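The woman who answers the wig emails

Vesela Angelovski has a rule about the telephone, which is that she doesn't pick it up before she has had her second coffee. The phone at Grandstead Hair rang four times while I was taking my coat off. She looked at it with something close to affection and let it ring.

"That'll be someone whose fringe has gone funny," she said. "It'll still be funny at ten."

Grandstead sells wigs, toppers and clip-in pieces by post, and has a fitting room upstairs for people who would sooner do it in person. Angelovski has run it for long enough to have outlasted two landlords and the great craze for purple. She trained as a hairdresser, worked for a while in theatre, and bought the business from a man called Keith Tapsell, who had started it as a sideline to selling hats.

"Keith's view was that a wig was a hat you had to brush," she said. "I've heard worse definitions. He still rings me up to ask whether we do trilbies."

They don't do trilbies.

I had come to ask her about returns, a subject on which I'd been told she was either very good or impossible to stop. The returns policy at Grandstead runs to 600 words and she wrote every one of them herself, at the kitchen table, in what she describes as a temper. A customer had sent back a long auburn piece after a wedding. There was confetti in it.

"She said she'd tried it on once, briefly, indoors. I thought, well, it was a lively indoors."

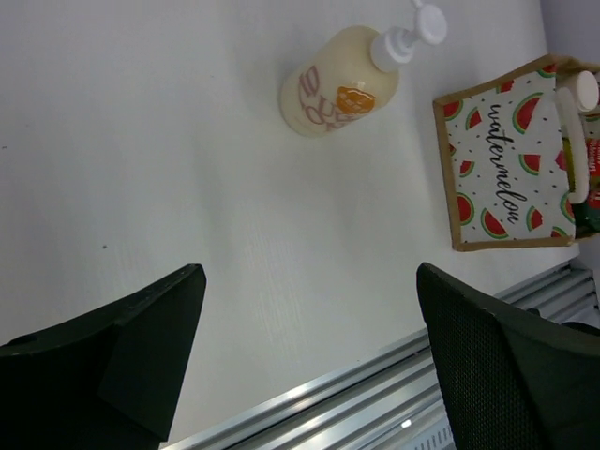
The confetti wig now lives on a shelf in the fitting room and is used for showing people how to detangle. Angelovski bears its wearer no grudge, or says so, though she told me the story twice. What she minds is the waste. A piece that has been worn can't be sold to someone else, and a great many of the people who write to her are buying after an illness, and need to know that what comes out of the box hasn't been to anyone's reception.

So the cap has a tag on it, and once the tag is off the piece is yours. It sounds simple enough. I asked how many people argue.

"All of them," she said. Then, after some thought: "No, that's unfair. Most people are lovely. But you don't get to tell stories about the lovely ones, do you? They write and say thank you, it fits, and that's your anecdote over."

The person who deals with the arguing is Darcy Katene, who came for a summer and has stayed on. Katene wears a different wig to work most days and was in a short grey crop when we met, with a parting so believable that I spent several minutes trying to work out whether it was polite to ask.

"It's called Rewi," Katene said, having evidently seen this look before. "It's our best seller. Everyone thinks they want the long one and then they have to eat soup."

Soup came up more than I'd expected. So did car windows, oven doors and the hoods of anoraks. Synthetic fibre doesn't care for heat, and a blast from an open oven will frizz the front of a fringe in less time than it takes to check on a lasagne. Angelovski prints this on a card that goes in every parcel. She would print it on the customer if she could.

"I had a gentleman ring up and say the wig was faulty, it had melted. I said, what were you doing at the time? He said, nothing. I said, nothing at all? He said, well, I was doing the barbecue."

Did he get his money back?

"He got a new fringe at cost and a talking-to. He's bought three more since. I don't know what he's doing with them and I've decided not to ask."

Human hair stands up to heat much better, and costs a good deal more, and here Angelovski becomes serious for a while. A full human hair piece from the Granotska range, which is the dearest thing she stocks, is £1,904. She doesn't push it. She says she has talked more people out of one than into one, mainly by explaining how often it will need washing and setting, and by asking who's going to do it.

"People think human hair will be less bother because it's real. Yours is real. Is yours no bother?"

I said mine was largely a memory. She looked at it in a professional way and didn't contradict me. 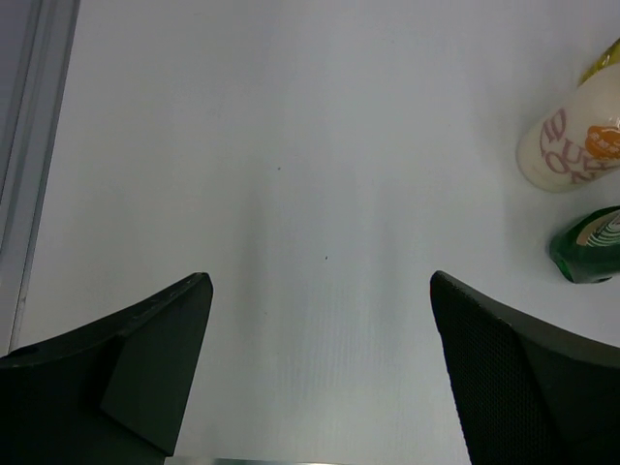
Her supplier for the middle of the range is a firm called Buvham, whose man, Warrick Bolger, drives up every July with the new colours on rings. They have been disagreeing about the names for years. Bolger likes his colours to sound like puddings. Angelovski would like to know what colour they are.

"He'll hold up a brown and say, that's Toffee Ripple. I say, Warrick, what's the number? He says it's warmer than the number. I say, a woman in Hull who's trying to match her own sides can't do anything with warmer than the number."

The result is a compromise that pleases neither of them. The website gives both, pudding first, and a swatch goes out free to anyone who asks. Grandstead posts around 3,000 swatches a year. A fair number come back with a snip of the customer's own hair taped alongside and a note saying "this but less orange", and Katene sits at the window with them, because the strip light makes everything look ill.

I tried to guess at a few. I was wrong on every one, and on one occasion wrong by what Katene called "a whole season".

By then it was past ten and Angelovski had started answering the phone. I listened to one end of a long conversation with a customer called Brodie Whitcombe, who doesn't mind being named and has been buying from her since Keith's day. He wanted to know if he could swim in his. He could, she told him, if he didn't dive, and if he rinsed it in cold water the minute he got out, and if he was prepared to buy another by Christmas.

There was a pause.

"No, Brodie," she said. "The slide counts as diving."

She wrote something on a pad and hung up, and the thing rang again under her hand. It was a fringe.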